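Pendell Table Work Program
Progress report to the Skerholm Fund
Reporting period to Thu 11 April
Prepared by the Drernel project office

1. Purpose of this report

This report covers the second period of the Pendell program. It sets out what was done against the work plan, and it gives a full account of the fault that stopped recording in February. The fund asked for that account when we gave first notice of the stoppage. The short version is that tracking on the hand-worn controllers drifted without raising an alarm, a robot arm moved on the strength of bad data, and a bowl was broken. There was no injury. We have changed the way we check data before any arm is allowed to use it, and recording has started again at a slower pace.

2. Background to the work

Pendell collects demonstrations of ordinary table tasks: clearing plates, moving bowls, picking up and laying down chopsticks, wiping and stacking. A person does the task by hand while wearing tracked controllers, or does it with a hand-held gripper. The recordings are used to train the Ueda arm, which then tries the same task on its own.

The plan for the period was 416 accepted demonstrations. We have 56 per cent of that number. Nearly all of the gap comes from the stoppage and from recordings we withdrew afterwards.

3. The recording station

Glove sessions are done at a white table with dishes set out in a row. The operator wears black gloves with a controller strapped to each hand.
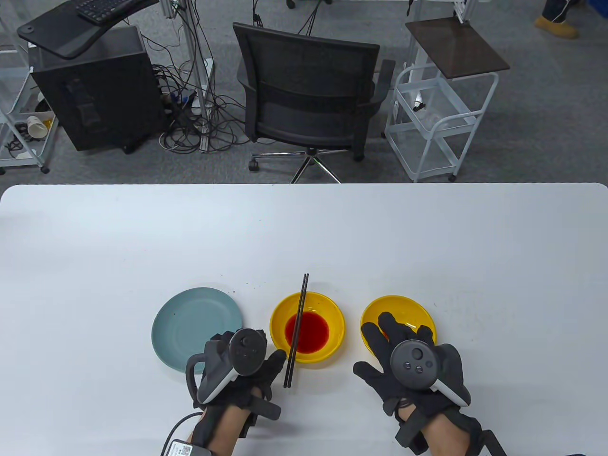
Glove session with plate, bowls and chopsticks. A controller is worn on each hand.

Chopstick tasks matter most to this report. They need both the position and the angle of the hand to be right, and a small error shows up much sooner than it does with a plate. They also gave us the first sign of the fault, although we did not read it properly at the time.

4. What went wrong

In the second week of February an operator noted on the session sheet that the left hand "felt late" in the live view. The session lead restarted the software, the view looked normal and the session went on. The note was filed with the sheet. It was not entered in the fault log, as the fault log was then kept for hardware only.

Over the next several sessions the left-hand track drifted by a small amount each time the operator reached across the body. The drift corrected itself when the hand came back. Our acceptance check looked at the start and end of each recording, and both were good. The middle was not looked at unless a reviewer happened to play it through.

The drifting recordings were accepted and went into a training set. When the Ueda arm was run on a bowl task using that set, it came in lower than it should have and to one side. It pressed the rim of a bowl against the table before the force limit cut in. The bowl broke and a piece travelled past the marked line on the floor. The operator was standing behind the line and was wearing eye protection. The stop button was pressed and the arm was locked off.

The force limit worked as set. It had been set for plastic dishes and was not lowered when we moved to ceramic ones. We count this as a second failing, separate from the tracking, and it would have been worth fixing even if the tracking had been sound.

5. Cause

We found two things that together account for the drift.

The first was cable strain. The left wrist cable had been routed so that it pulled tight on a long reach. At full reach the connector lost contact for an instant, and the software filled the gap with an estimate. It did this silently. A setting to report such gaps exists and was turned off when the station was first put together, because the messages were filling the screen during set-up. It was never turned back on.

The second was a change in the strap. A looser strap had been fitted after an operator complained of soreness in the wrist. It let the controller shift on the back of the hand, which added a steady offset on top of the gaps. The complaint about soreness was fair and the new strap was a reasonable answer to it, but the controller should have been calibrated again once the strap was changed.

We could reproduce the drift with the old cable route and the loose strap. With the cable moved and the old strap back on, we could not. With only one of the two put right, the drift was smaller but still there.

6. Trouble with the gripper recordings

While the glove work was stopped we moved operators to the hand-held gripper, which carries its own camera. This kept some of the schedule going, but it showed up a different problem. The gripper works out where it is from what its camera sees. When the gripper is turned upward, as happens when it is picked up or put down, the camera gets mostly ceiling. Ours is dark, with many bright tubes that look much alike from one part of the room to the next.

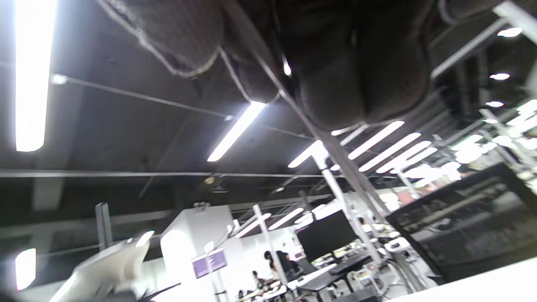 Page last changed: Thu 11 April

In a number of recordings the position jumped when the view was mainly of the lights, or when cloth came close to the lens and covered a large part of it. Jumps of this kind are easy to find, unlike the glove drift. The line on the plot breaks and the recording can be cut or thrown out. None of these recordings reached the arm.

We have asked operators to start and finish each recording with the gripper pointed at the table, and to hold it level between tasks. This has helped. It has not removed the problem, and we expect to go on losing a share of the gripper recordings until fixed markers are in place along the walls and partitions.

7. What has been done

Every recording made between the strap change and the stoppage has been withdrawn. Some may be sound, but we could not separate them with enough confidence to keep them. The training set has been rebuilt without them.

The wrist cables have been rerouted with slack at the elbow, and operators now make one full reach to each side before the first recording of a session. Gap reporting is on. Any recording with a gap in the middle is held for a person to look at.

Calibration is repeated after any change to a strap, glove or controller, however small. The change and the calibration go on the same line of the sheet, so that one can't be signed without the other.

The force limit on the arm has been lowered for ceramic dishes. The first run of any new training set is now done with no dishes on the table, at reduced speed, and the second with plastic ones. The marked line on the floor has been moved back, and a clear screen has been ordered for the side of the arm nearest the walkway.

Session notes and the fault log have been joined. Anything an operator finds odd goes in the one log and is read the next working day.

8. Cost and schedule

The stoppage lasted 16 working days. Operator time during that period was charged to the program only where gripper recording or repair work was done. The rest was carried by Drernel and does not appear in the claim.

Recording is now running at around 60 per cent of the planned rate. The slower pace comes from the extra reach test, the repeat calibration and the time spent on held recordings. We think some of it can be recovered once the review step is partly automated, but we have not built that into the forecast. On present figures the full number of demonstrations will be reached one quarter late.

We are not asking for more money. We are asking the fund to agree to the later date, and to let us move the unspent travel amount into equipment to pay for the wall markers and the screen.

9. Open matters

The supplier of the tracking software has our report on the silent gap filling and has acknowledged it. We have no date for a fix. Until there is one we depend on the report setting staying on, and it is now checked at start-up.

Wrist soreness has not been dealt with. Going back to the old strap put the tracking right but brought the complaint back. Sessions have been shortened and two other strap types are on trial. If neither is suitable we will move the longer tasks to the gripper and accept the losses described in section 6.

The Ueda arm has done bowl and plate tasks under the new limits without a further stop. Chopstick tasks have not been restarted on the arm. They will not be until the rebuilt training set has passed both the empty-table and plastic-dish runs, and the results will be sent to the fund before we go ahead.

Attachments held at the project office and available on request: fault log for the period, calibration sheets, list of withdrawn recordings, revised operating procedure for the arm.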